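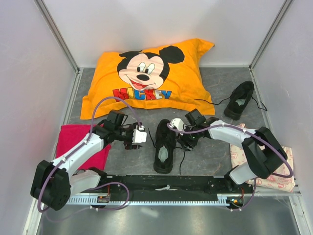

Incidencia 43
Asunto: Desfase entre la orden de cierre de pinza y el vídeo de muñeca en demostraciones teleoperadas
Sistema: célula bimanual Niro
Solicitante: laboratorio de manipulación, Instituto Prutier
Servicio responsable: asistencia técnica Cherkaoui
Prioridad: alta
Estado: resuelta, con una acción pendiente
Fecha de apertura: 10 oct 2026

Descripción del problema

El solicitante comunica que, en las demostraciones de la tarea «ordenar calzado», el cierre de la pinza consta en el registro antes de que los dedos alcancen la zapatilla en el vídeo de muñeca. La anomalía afecta a los dos brazos. Las demostraciones se realizan por control remoto: el operador mueve los mandos maestros y la célula reproduce el movimiento sobre los objetos dispuestos en el suelo de trabajo.

La política entrenada con el último lote presenta el mismo defecto. Cierra los dedos antes de tiempo, empuja el calzado hacia la pared del fondo y repite el intento. Con objetos textiles (toalla, funda, paño) el fallo apenas se aprecia, ya que el tejido admite un agarre impreciso. Con el calzado negro de cordones el resultado no es aceptable.

El solicitante pide que se determine si el lote puede recuperarse o si es necesario repetir las demostraciones.

Comprobaciones solicitadas en primera instancia

Se pidió al solicitante que efectuara las siguientes operaciones, en este orden:

1. Detener la grabación y dejar ambos brazos en posición de reposo.
2. Revisar el asiento de los conectores de muñeca y el recorrido de los cables morados hasta la base.
3. Ejecutar la rutina de apertura y cierre en vacío, diez ciclos por pinza.
4. Remitir el registro completo de una demostración defectuosa, sin recortar.
5. Indicar la versión instalada del grabador Gratia.

Respuesta del solicitante

Conectores revisados, sin holgura. La rutina en vacío finaliza sin errores en las dos pinzas. El grabador Gratia se actualizó en febrero y no se ha modificado desde entonces. Se adjunta el registro de una demostración con zapatilla.

El solicitante añade que el operador percibe la respuesta de los brazos como normal y que la molestia se limita a la imagen de muñeca, que «llega tarde» al visor durante el acercamiento.

Análisis

El registro de articulaciones se muestrea a 1000 Hz y lleva la marca de tiempo del controlador. El vídeo de muñeca, por el contrario, recibe la marca en el momento en que el grabador escribe el fotograma en disco. En el registro remitido, la diferencia entre ambas referencias es de 80 ms y se mantiene estable durante toda la demostración. El máximo admitido para tareas de contacto es de 40 ms.

Se descarta un fallo mecánico. El desgaste del recubrimiento de los dedos es superficial y no guarda relación con el momento del cierre, que se ordena desde el mando maestro. También se descarta una pérdida de fotogramas: la numeración es continua.

Para confirmar el diagnóstico se solicitó una toma de prueba con sujeción mantenida. El operador debía levantar la zapatilla con una sola pinza, detener el brazo y mantener la posición antes de depositarla de nuevo. Durante la espera el desfase carece de efecto visible; en el cierre y en la apertura puede medirse sin ambigüedad.
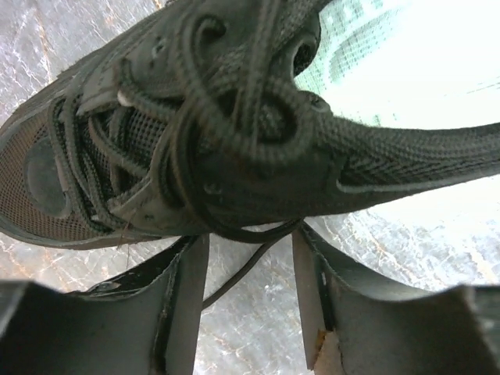
El cordón suelto no debe emplearse como referencia para la medición. Continúa oscilando después de que el brazo se detiene y su movimiento puede confundirse con un retraso de la imagen. La medición se hizo sobre el borde de los dedos y sobre la parte inferior de la zapatilla, y dio el mismo valor de 80 ms tanto en el cierre como en la apertura.

Causa

La actualización de febrero restableció el parámetro de origen de la marca de tiempo a su valor de fábrica («escritura»). La configuración anterior del laboratorio utilizaba «captura». El instalador no muestra aviso alguno al sobrescribir este valor.

Resolución aplicada

Se indicó al solicitante que cambiara el origen de la marca a «captura» en las dos cámaras de muñeca y en la cámara fija, que reiniciara el grabador y que repitiera la toma de prueba. En la nueva toma el desfase queda por debajo del máximo admitido en ambos brazos.

Respecto al lote ya grabado, la recuperación es posible. Al ser constante el desfase dentro de cada demostración, basta con desplazar la pista de vídeo de muñeca hacia atrás en el valor medido para cada archivo. No debe aplicarse un valor único a todo el lote: conviene medirlo en el primer contacto de cada demostración. Las tomas en las que el operador corrigió el agarre varias veces seguidas deberán excluirse, dado que es probable que estuviera compensando el retraso del visor y que esa conducta se transmita a la política.

Recomendaciones al operador

Acercar la pinza con los dedos abiertos y detenerla un instante antes de cerrar. Evitar que el cordón quede entre los dedos y el lateral de la zapatilla. No iniciar el movimiento del segundo brazo mientras el primero se encuentre sobre el centro del raíl. Anotar en la ficha de cada toma qué brazo ejecuta el agarre.

Observación del solicitante

Corrección aplicada y toma de prueba conforme. El laboratorio reanudará la grabación con la misma disposición de objetos a fin de poder comparar los dos lotes. Se consulta si el desplazamiento del vídeo puede hacerse sobre los archivos originales.

Respuesta del servicio

No se recomienda. Debe trabajarse sobre una copia y conservar los originales con su marca de escritura hasta que finalice el reentrenamiento.

Acción pendiente

Se ha trasladado al equipo de desarrollo de Gratia la petición de que el instalador conserve el origen de la marca de tiempo o advierta de su modificación. La incidencia permanecerá vinculada a dicha petición hasta que se publique la versión corregida.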